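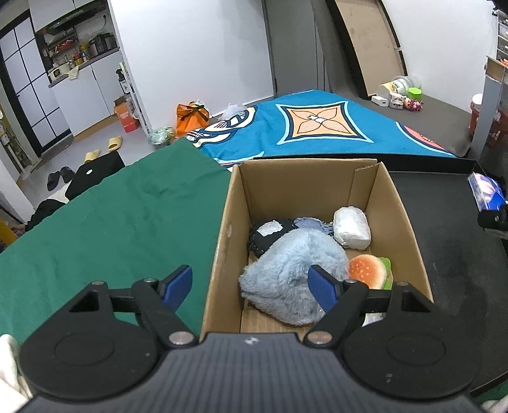 Merine Packing Group — Kisbridge workshop notebook

April, started 9:40
Entered by Marwa Kamel

Mixed soft load, single box. Carrying on from the page with the kitchen goods, which I still have to copy up neatly.

Took the plain brown carton with the tall walls, no lid. Worked on the bed today with the green cloth and the turquoise blanket left on it. The mattress gives when the box is pressed on, so push down less than you would on the bench or the base bows. The black tray underneath fixes most of that. I'd use the tray from the start next time.

The load is deliberately awkward. A big furry plush in light blue-gray, a black soft piece with a scalloped stitched edge, faded blue fabric of the denim kind, a white bundle in wrinkled plastic, the toy hamburger, and some small stuff. Most of it changes shape when you let go of it. The hamburger is what I use as a marker, as the bun is easy to spot and I can say where it ended up without measuring.

Three rounds, same box, different order each time.

Round 1. Plush first. It spread out across the bottom and took the room I wanted for the flat pieces. Black piece and blue fabric pushed to the far wall behind it, plastic bundle stood in the far right corner, hamburger near right. Went in without trouble but the near left was wasted. The plush leans back into any gap as soon as the thing next to it is moved, so a space you make beside it doesn't stay made.

Round 2. Flat pieces on the bottom, then the bundle, then plush on top, burger last. Better use of the floor. The plush sat up above everything and I would not like to close flaps on it. Also the burger rolled off the plush twice. Put it down beside the plush, against the right wall, and it stayed.

Round 3. Bundle and burger along the right wall first, fabric folded once and stood on edge against the far wall, black piece in front of that, plush in the space left over. Best of the lot. It took me 10 minutes, mostly spent refolding the fabric. A looser fold holds up better than a tight one here. The tight fold sprang open and pushed the black piece forward.

Notes on the pieces:

Plush — the puckered hollow near the middle is where it wants to bend. If you fold it anywhere else it comes back. Put the hollow toward the thing you want it to wrap.

Plastic wrapping — noisy and slippery, and it holds whatever shape it was last squeezed into. Two wrapped things together slide on each other. Put a cloth item between them.

Black piece — goes in edge first. The white patch on it is blank, so no good for writing up which way round it went. Hatem suggests a bit of tape on one corner. Fine with me, as long as it comes off afterward.

Small white items — these go to the bottom whatever you do. Stop trying to place them.

Sorting tray. For the unpacked layout I have the box standing in the left half of the tray with its flaps folded inward, and the contents in the right half. Flaps in is worth doing every time. With them out, one or another hangs over the goods side and you keep catching it with your wrist. The white cloth had bunched up under the front of the tray and I left it there. 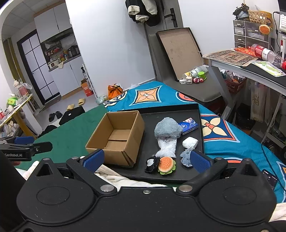 Box empty in the left half of the tray, goods on the right, burger near the front edge.

The gray fuzzy toy in that layout could be a mushroom or could be an ice cream. We had a short disagreement over this and I have put "mushroom/ice cream" on the sheet. Its lower end is wrapped in clear plastic, so the wrapping rule applies to it too. The small blue package keeps its shape and should go against a wall of the box. The crumpled pieces are filler as far as I'm concerned, though Hatem wants them listed one by one. He can do that.

The right half is crowded with everything out. Things touch each other, and picking one up shifts its neighbor. If we want a clean start for each round we need either a second tray or fewer pieces. I'd go for fewer.

About the room: leave the desk alone, including the woven basket with the orange decoration hanging from it. The open board leaning on the gray chair can stay as well. Someone should move the bottle and the green cube toy off the chair side before we need to get past there. The phone at the right edge of the bed is going to end up on the floor.

Akpan carton, the shallower one, not tried. I don't think the plush will go in it with anything else, but Hatem wants it on record, so it's on the list. Bristetti sent the price for the deeper size with a minimum order of 3000, and we have no place to keep that many. Asked whether they would do a smaller lot.

To do
- Repeat round 3 order with the plush turned the other way
- Tape marker for the black piece (Hatem)
- Try the blue package at the near wall and the far wall
- Flatten the green cloth before the tray goes down, the creases tip it
- Copy up the kitchen goods page

Added later, H. Tahiri: ran the round 3 order once myself. Agree on the loose fold. I put the burger in after the black piece and it made no difference that I could see. Still say it's a mushroom.

Merine Packing Group, Kisbridge | Contact: Hatem Tahiri or Marwa Kamel | Back to top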